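### 4.2 Claims handling and retention in the small-broker sample

The second part of the analysis looks at what happened to contents policies once a claim had been made. Of the 952 policies in the sample, all were sold through brokers with no more than 25 staff, and all covered household contents or the contents of small catering businesses. Policies bought direct from an insurer were left out, as were those that lapsed before the first renewal date.

We took the claim history from the brokers' own records. Two of the firms, Quezada and Dalenex, keep these on paper until a claim is closed, so the opening dates for their cases come from the stamped letter to the insurer. Mosonik logs the first phone call. This means that a claim at Mosonik will look a few days longer than the same claim at the other two, and we have corrected for this in the regression by adding a term for the firm. The correction is crude. A fuller treatment would need call records from all three, and these were not kept.

Retention was measured at the first renewal after the claim was settled or refused. A customer who moved to another insurer but stayed with the broker was counted as retained. Earlier studies have tended to treat this as a loss, and that choice makes broker retention look worse than it is – the broker still earns commission, and the customer may not even know that the insurer has changed.

The size of the payment had little bearing on whether people stayed. Customers who were paid in full left at nearly the same rate as those whose payment was reduced for wear. What did matter was the length of time without any contact. Where the broker had called or written at least once every 17 days, retention was close to that of customers who had made no claim at all. Longer gaps went with a clear fall, and the fall was steeper among catering businesses than among households.

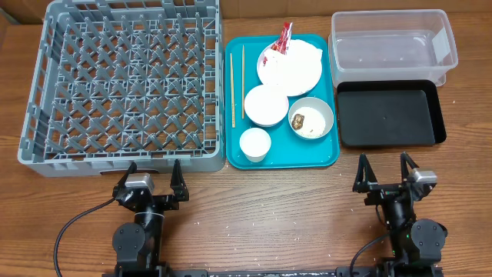 Figure 6. Tableware and a dish rack.

Catering customers also differed in how they described their losses. Household claimants usually listed single items and gave a price for each. Catering claimants gave one sum for a whole class of goods, and insurers sent these back for more detail far more often. Each return added a further wait, and the broker was seldom told of it until the customer rang to complain. Part of the difference between the two groups is therefore a matter of paperwork.

Joaquín Henríquez coded the reasons for leaving from the brokers' file notes. "Price" was by far the most common entry, but it should be read with care. Staff at Quezada told us that they write it down when a customer gives no reason. We have kept the code in the tables and left it out of the model.

One change during the study period needs a mention. In March, Dalenex moved its renewal letters to Voltgate, a mailing service that sends them on a fixed schedule. Some customers with open claims then received a renewal notice before they had heard the outcome. These cases are marked in the data set, and dropping them does not change the sign of any result, though the estimate for Dalenex becomes less precise.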